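Moving the pantry out of the hallway

We have lived in this apartment for seven years, and for most of that time the food was kept in a closet in the hallway, next to the vacuum cleaner and the winter boots. The kitchen has two upper cabinets, and they were full of plates. So flour, rice, cans and everything else went in the closet, and whoever was cooking walked back and forth.

In December I decided to change it. I had been putting it off because I thought it would need a carpenter. I asked Drutel for a price on a tall built-in cabinet and the answer was more than I pay in rent, so that was the end of that.

What I bought was a freestanding shelf unit from Drandero. It is narrow, it has adjustable shelves, and it fits between the refrigerator and the window with a little room left over. The delivery came on a Wednesday. I put it together the same evening after dinner and it took longer than the leaflet said. One of the side panels had the holes drilled slightly off, and I had to widen them with a hand drill. I wrote to the store and they offered me a replacement panel, but by then it was already standing and I said no thank you.

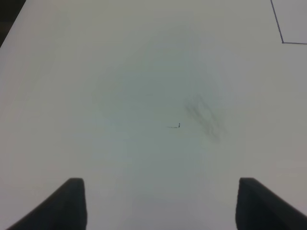 The first thing I did before moving anything was take all the food out of the closet and write it down. There were 152 items, counting each can and each bag separately. I had no idea we owned that much. Some of it I had bought twice because I couldn't see what was at the back. We had four open bags of lentils. There was a jar of molasses that had moved with us from the last place, and a box of cake mix for a kind of cake that neither of us likes.

I threw out what was too old and gave away what we were never going to eat. The molasses smelled fine so it stayed, and I have since used it in baked beans.

Then came the question of how to sort it. I tried it by type first, with all the cans together, all the baking things together and so on. It looked good for a few days, but it didn't suit how we cook. If I make soup I want the beans, the broth cubes, the noodles and the dried mushrooms, and those ended up on four different shelves. So I took it all down again and sorted it by meal. Breakfast is at the height of my elbow. Soup and pasta are above that. Baking is near the floor, because I bake maybe once every other week and don't mind bending down for it. The top shelf has paper towels and the big pot.

For containers I looked at a lot of sets. Most of them are round, and round containers waste the corners. I ended up with square ones from Shibata, which stack and have lids that come off with one hand. They are not cheap. I bought only enough for the things that come in bags that won't close again, and left the rest in its own packaging. Pasta is fine in its box.

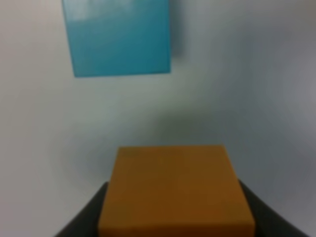
Labels were the part I got wrong. I printed small white ones with black letters, all in the same size, and stuck them on the fronts. They were neat and we did not read them. My husband kept opening the bread flour when he wanted the cake flour, and I did the same with the two kinds of sugar. Color turned out to be much quicker for us. A mustard-orange block and a teal-blue cube, like the two up there, can be told apart at a glance before you have thought about what they are, and I wanted the shelf to work the same way. So I bought a roll of orange tape and a roll of blue tape and put a strip along the edge of each lid. Orange is for anything we use every day and blue is for baking. The small labels are still on there, for when we need to know exactly which flour it is.

The old closet is now only for the vacuum, the boots and the ironing board. I can close the door without pushing it, which is new.

A few notes in case you are planning something similar. Measure the skirting board as well as the wall, because it takes up more depth than you would think. Mine pushed the shelf out so far that the refrigerator door only just clears it. Screw the unit to the wall even if it feels steady. Don't put onions and potatoes on the same shelf as the bread. I keep ours in a basket by the back door now.

I am also using the Drarkanico app for the shopping list, which I had on my phone for a long time and never opened. You can put things in groups, so I made the groups the same as the shelves. When a shelf looks thin I stand in front of it and add what is missing. It doesn't sync very well between two phones, so we still text each other from the store about milk.

Next I want to do something about the drawer under the stove, where all the pan lids are.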